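Rustoreo Sorting Bins — Frequently Asked Questions

What colours do the bins come in?
Teal and grey. Colour has no effect on load rating.

Can I stack them when full?
Yes, to a maximum of 3 high with lids on. Open bins should stay on a flat surface.

How much should go in each bin?
Keep the contents below the rim. The limit is 30 small items — fewer if they are heavy.

Will a bin mark my tabletop?
No. The base is smooth, but wipe off grit before sliding it.

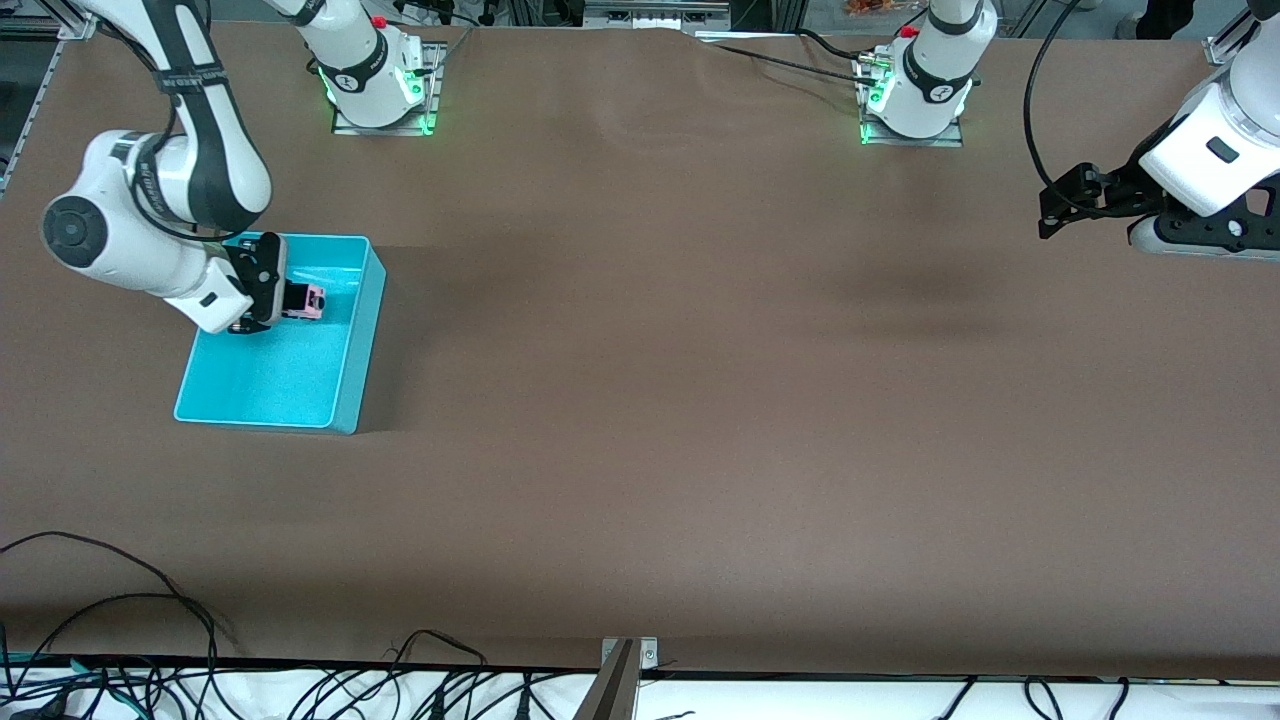 How do I clean the bins?
Use warm water and mild dish soap. Air dry.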